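Handheld gripper guidance: long on labels, short on hands

The Lauritsen working group has put out its draft good-practice guide for handheld gripper work, and members have until the end of February to send in comments. It runs to 45 pages. I read it over two evenings and came away with less confidence than I started with.

Most of the guide deals with naming files and logging sessions. Fair enough, since anyone who has inherited a folder of 964 recordings called "test" will see the appeal. But the section on the bench itself takes up 2 pages, and one of those is a checklist that could have been written for any office in the country. Keep walkways clear. Report damage. Wash your hands.

What the draft calls a "prepared surface" is a table with nothing on it except the task items. I would like to know who has one. At Fellalstead, and I suspect at most member sites, the laptop lives on the same table as the work, and so does whatever came out of the last package. Either the rule means what it says and we are all out of line, or it doesn't and should be rewritten.

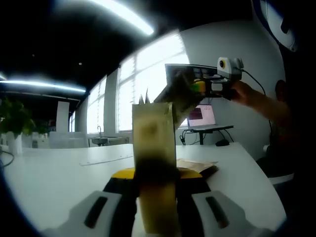
Two handheld grippers in use at a shared table, with the laptop on its stand behind.

Then there is cabling. The draft says camera cables should be "managed appropriately," a phrase that will satisfy an auditor and help no operator. Should the cable be clipped to the tool? Run along the forearm? How much slack? Trakelden sent in a one-page note on this last year, with a plain rule for each case, and none of it made the cut.

Two people working side by side get a single sentence: operators should "maintain awareness of one another." I don't know how you would check that, or train for it. A minimum spacing would be a start -- even a bad number can be argued with.

The group points to its survey, which drew 236 responses, as proof that the draft reflects common practice. The survey asked whether sites had a written procedure. It did not ask whether anyone followed it.

Mato has said it will adopt the guide as is. The rest of us should read section 6 before doing the same. Comments go to the working group through the members' page, and they want one form per section.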